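**17/09/2021** – meeting room, big table

Came in to find the table taken over again. Needed the whole top for laying out the Temer drawings so spent the first part of the morning sorting instead of drawing. Notes so I don't have to work it all out twice.

Rule for now, until someone has a better one: anything with a mouse or a screen stays on the table. Anything you drink out of goes to the kitchen at the end of the day. Paper goes in the tray by the door, whoever's it is. Stickers – leave, they get used for the sample bags.

Mouse: pointer keeps jumping on the bare wood when I go slow. Fine on the teal mat. Tried it with the Salov plan open, zoomed right in, tracing the long edge:

- on mat, ok, 7 passes, no jumps
- on bare table, jumps most passes, worse near the seam
- on back of an old print, ok but the paper slides

So the mat stays next to the mouse, please don't put it under a drink. It is not a coaster even if it looks like one. Might be the finish on the table, the wood grain is pale and it does shine a bit when the lights are on. Haven't tried with the blinds down.

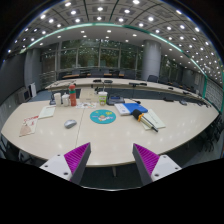
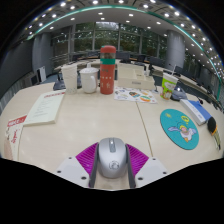 Layout. Full set for Temer is wider than I thought. Sheet edge to sheet edge comes to 2,098 mm with the overlap, and the table will take that as long as the back row is cleared. Seam is a nuisance, tracing wheel drops in it. Put the cutting board over and it was alright. Should of done that first.

Curved edge is no good for squaring up. Use the long steel rule off the seam instead, the seam is straight (checked it against the rule, near enough).

Booklets and leaflets. Two piles now in the tray, old and current. The Civuser one is out of date, the May price list replaces it – if you quote from the old one you will be wrong on the postage. Not chucked any yet, want someone else to look before they go in the recycling.

Takagi order: 94 of the small clips came, delivery note says 100. Emailed. They're in the drawer under the window, dont open the second bag till they answer.

Label stock also low. We had 4,000 at the start of the job and I can only find the one box, part used. Either there's another box in the store or we got through them a lot quicker than planned. Check store first.

To do
- wipe table properly, damp cloth then dry, esp. along the seam
- second mat for the other end of the table??
- try the mouse on bare wood with blinds down
- Temer sheets 3 and 4 need reprinting, margin was clipped on the left
- lids – seperate box for lids in the kitchen, they keep going missing
- ask who wants the old leaflets

Stopped at lunch. Temer set is layed out and weighted at the corners – please go round it and don't lean on the near side, sheet 2 isn't taped yet.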